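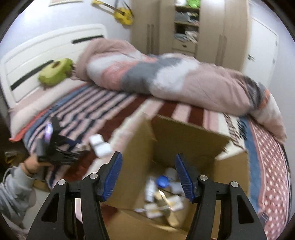

Starkden Recipe Cards

Version 2

What is in this release

Starkden is a collection of 600 home recipes typed up from handwritten cards, church fête booklets and the backs of flour packets. Each recipe is stored as one plain text file, with a matching row in a single table. The text is in English. A small number of recipes have Turkish or Welsh titles, and these are kept as written with an English title beside them.

The first release was called Plokatham, after the village hall where the first boxes of cards were sorted. Old links with that name still work, but the files behind them will not be updated.

Folders

recipes/ has the text files, one per recipe
table/ has recipes.csv and units.csv
notes/ has the typing rules and a list of known mistakes
old/ has the Plokatham files, unchanged

Columns in recipes.csv

id: a short code that does not change between releases
title: the title as written on the card
title_en: an English title, filled in only when the original is in another language
course: one of 24 values, listed in notes/courses.txt
serves: a whole number, or blank if the card does not say
oven: the heat as written, such as "Gas 4" or "moderate"
oven_c: the same in degrees Celsius, where it could be worked out
source: card, booklet, packet or letter
remarks: anything scribbled in the margin

Oven heat

Many older cards say only "slow", "moderate" or "hot". We have left oven_c blank for these. Plokatham filled them in with fixed values and several people wrote to say that their cakes had burnt, so please don't copy those values across. Gas marks are converted using the table in notes/oven.txt. No change is made for fan ovens.

Weights and measures

Ounces, pints and spoons stay as they are in the text files. units.csv gives metric amounts for each line of ingredients. A pint is always the imperial pint. "A cup" is harder. On some cards it means a teacup and on others a measuring cup from a set, and the card rarely says which. These lines are marked cup_unclear and have no metric amount.

"A knob", "a walnut" and "enough" are treated as text and are not converted.

How the text was typed

Two people typed each card separately and the two versions were compared. Where they disagreed, the card was read again. Words that still could not be made out are shown as [unclear]. Spelling has been kept, so expect "desert spoon" and "marjarine". Line breaks follow the card. Crossed-out text is left out unless it is the only amount given.

Known problems

Several chutney recipes appear more than once under different titles. We have kept them all, as the amounts differ slightly.

The Dağdelen set, which is mostly pastries and stuffed vegetables, lost the dots and accents from its letters in Plokatham. They are restored in this version. If you searched by title before, check that your search still finds what it should.

Some jam recipes give no setting test. The preserving advice on older cards is out of date in places and should be checked against current guidance before anyone follows it.

Reading the files

All files are UTF-8. The tables use commas, with double quotes around any field that contains one. Some spreadsheet programs turn "1/2" into a date when they open recipes.csv, so import the oven and remarks columns as text.

Futedeo, the small search page that came with the first release, can read the new tables if its column list is replaced with the one in notes/futedeo.txt.

Use and corrections

The recipes may be copied, printed and changed, provided Starkden is named as the source. To send a correction, give the id, the line as it stands and the line as it should be. Corrections are added in May each year.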